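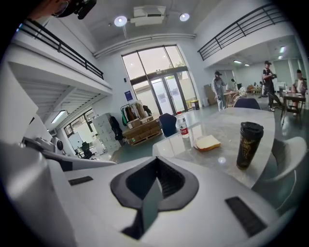

Most of my March went into recording bread. The project is called Grudine, and the goal is a set of demonstrations good enough that a policy can learn to pick up soft, flat food without wrecking it. We record with hand-held grippers, so a person does the task the way a person would and the arm comes into it much later. One slice goes flat on the marble-patterned table, the water bottle and the black tumbler stay up there with it, and then you record. I like having other things on the table. A model that has only ever seen bread on a bare surface gets confused by a bottle, and I would like to find that out now and not in a customer's kitchen.

The target for the first round was 1,000 usable episodes. Usable is the word that costs you. Valentin Gisler goes through everything in the evening and throws out the ones where tracking dropped, or where the start pose was off, or where the person doing it clearly changed their mind halfway. In the first week he threw out more than he kept. I was annoyed, but he was right about nearly all of them.

The biggest problem was that we were too good at it. After a morning of picking up bread you stop making mistakes, and every approach looks like the last one. Same angle, same speed, same corner of the slice. Roos Hendriks plotted the grasp points for one operator and they all sat in a patch the size of a coin. So now we have a card with 15 starting positions on it, and you work down the card. Some of them are awkward on purpose -- the slice close to the edge, or turned so you have to reach across.

We also record recoveries, which I had argued against. You start with a bad grip, let go, and do it over. I thought it would teach the model to fumble. Shuk-fan Lai trained two versions on the same amount of data, with and without recoveries, and the one with them did better on slices it hadn't seen. It still bends the crust more than I'd like.

Practical notes, mostly for myself. Bread dries out, so swap the slice every 11 episodes. Wipe the crumbs when you swap. A polished tabletop throws the ceiling lights back at you, and tracking is worse when you come in low, so come in from higher up if the card allows it. Take a break after 3 cards even if you feel fine.

Next up is sliced cheese, which sticks to itself. Verena Wallner has already asked whether we can do it with the slices still stacked. I said maybe in the second round.

Posted by Seraina Riedl in March
Filed under: Robot learning, Data collection, Work notes

Contact | Copyright Seraina Riedl | Back to top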